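Skellero reopens electronics drop-off with longer hours and new rules

Skellero, Tuesday, June 16, 2020

The town of Skellero has reopened its drop-off yard for old electronics after a closure of almost three months. Residents who kept broken printers, televisions and computers in their garages during the spring can now bring them to the yard on Groseck Road, but they must book a time before they come. The town has also changed the list of things that are accepted without a fee.

The yard was closed in March together with the library, the indoor pool and most counters in the town hall. Household trash was collected as usual through the spring, but electronics were not, and the town asked people to store them at home. Many did. Others left them beside the glass containers, mostly at the parking lot behind the railroad station and at the end of Mill Street, where the road crew had to pick them up twice a week.

According to the public works department, the crew removed 214 abandoned devices from streets and parking lots between the closing and the end of May. In the same weeks of last year the work was so small that no separate record was kept. The department says the most frequent items this spring were tube televisions, followed by printers and desktop computers.

Booking by phone or online

Visits are given in slots of 15 minutes. A slot can be booked on the town website or by phone on weekday mornings. One household can take one slot per week, and the car must stay in the marked lane until a yard worker gives a sign. People who arrive on foot or with a bicycle trailer also need a slot, but they use the small gate next to the scale.

Face coverings are required at the yard. Workers will not lift things out of cars for the moment. For heavy items such as large televisions the town recommends to bring a second person from the same household, or to use one of the flat carts, which are wiped after every use.

The yard will be open one hour longer on weekday afternoons than before the closure, and also on Saturday mornings. The longer hours are planned until the end of July. After that the town council will look at the bookings and decide if they stay. All places for the first week were taken in less than a day, and the department asks residents with only a few small things to wait a little, or to use the red boxes for batteries and phones in the two supermarkets.

What is free and what costs money

Computers, laptops, screens, phones, cables and small kitchen devices are still free for residents of Skellero. Proof of address must be shown at the gate, for example a utility bill or a driver's license. Flat televisions are free up to two per visit. Tube televisions, which were free until this year, now cost nine dollars each. The town explains this with the price of handling the glass, which has gone up in its contract.

Refrigerators and air conditioners are not accepted on Groseck Road at all. They go to the county station, as before. Smoke detectors and lamps can be left at the yard, but they must be handed to a worker and not thrown in a container.

Small businesses can bring up to five computers per month without a fee. This limit was three until the closure. Several shop owners had written to the council in April that they had replaced equipment in a hurry, so that their staff could work from home, and had no place for the old machines. Bigger companies must continue to make their own arrangements.

Sorting moves to a new contractor

The contract for sorting and taking apart the collected devices has gone to Brolitz, a recycling firm with a hall in the industrial area south of the river. Until the spring the work was done by Ní Mhurchú, a family company which had the contract for eight years and did not apply again. It will continue to collect scrap metal and old bicycles in the town.

Last year the yard took in 1,711 devices large enough to be registered one by one. Of these, 346 were desktop computers. The town wants that a bigger part of them is used again, as whole machines or as parts, and has written this wish into the new contract. Brolitz must report every three months how many computers were repaired, how many gave parts and how many were shredded.

Under the new rules, a desktop computer is first looked at from outside and then opened. If the board, memory and power supply are usable, the machine is set aside for repair. If one of these is broken, the good parts are taken out and put on a shelf with others of the same kind. The processor and its cooler are separated and the old paste between them is cleaned off before a part is used again. The steel case usually goes to scrap, although cases of common office models are kept when they are straight and have all their screws.

Desktop computers are preferred over laptops for this work. The parts are easier to reach and the same office models come again and again, often many at a time when a company changes its equipment. With laptops the battery is the usual problem. Brolitz will take the batteries out of all laptops and store them in a separate room with sand boxes, also when the laptop is later repaired. 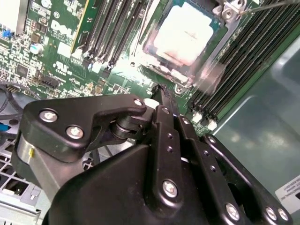

Dell motherboard with the processor in its socket and memory slots on both sides.

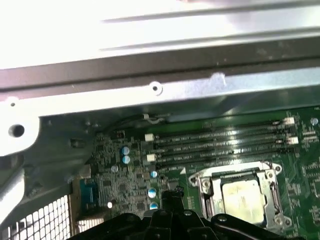 Computers for students

The first repaired machines will go to the schools. When classes moved to the internet in March, the two middle schools and the high school asked families if there was a computer at home which the student could use during the day. A good part of the families said that there was only a phone, or one computer shared by parents and several children. The schools lent out everything they had, including the machines from the typing room, and still had a waiting list of 27 students at the end of the school year.

The school district does not know yet if classes in the fall will be held in the buildings, at home or in a mix of the two. It wants to have a computer for each student on the list before July is over, so that there is time to install the programs and to show the families how to sign in. The machines will be lent for one school year with a keyboard, a mouse and a screen. Families do not pay a deposit.

A computer has to meet a few conditions before it is given to a student. It must start without errors three times in one day, play a video lesson with sound, and be quiet enough for a bedroom. Old hard disks are replaced with new ones, paid for by the district. The district has set aside money for this from the budget for school trips, which were all canceled this spring.

There will be no home visits for repairs. If a lent computer breaks, the family brings it to the school office and receives another one, as long as there is one on the shelf.

Questions about private data

Some residents have asked what happens with photos and letters on the old disks. The town says that all disks from computers brought to Groseck Road will be taken out and destroyed, also when they still work. This is done at the Brolitz hall, and the pieces are weighed and listed. A resident who wishes to keep the disk can remove it at home before the visit. The computer is accepted with or without it.

For phones and tablets the rule is different, as the memory cannot be removed in the same way. Here the town asks residents to erase the device themselves and to sign out of all accounts. A sheet with the steps for the most common phones is available on the town website and at the gate. Devices that are too broken to be erased are shredded whole.

The town reminds residents that the yard does not sell anything. In past years people have asked at the gate for spare chargers or screens, and some climbed on the containers to look for them. This is not allowed and will be answered with a ban from the yard. Used parts may be offered later by Brolitz at its own counter, but the firm has not said when this would begin.

Other services still closed

The swap shelf for books and toys at the entrance of the yard stays closed for now, and so does the paint exchange. Yard waste can be brought without booking on the other side of the road, where the gate is open during daylight.

The repair afternoon in the library basement, where residents could get help with lamps, toasters and radios, will not return before the fall. The library is looking for a room with windows that can be opened. Until then, residents can leave a small device at the library desk with a note about the problem, and it will be given to the repair group – up to two devices per family. The desk is open on weekday afternoons.

Bookings for the drop-off yard are made under "Waste and Recycling" on the town website. A slot that is not needed can be canceled until the evening before.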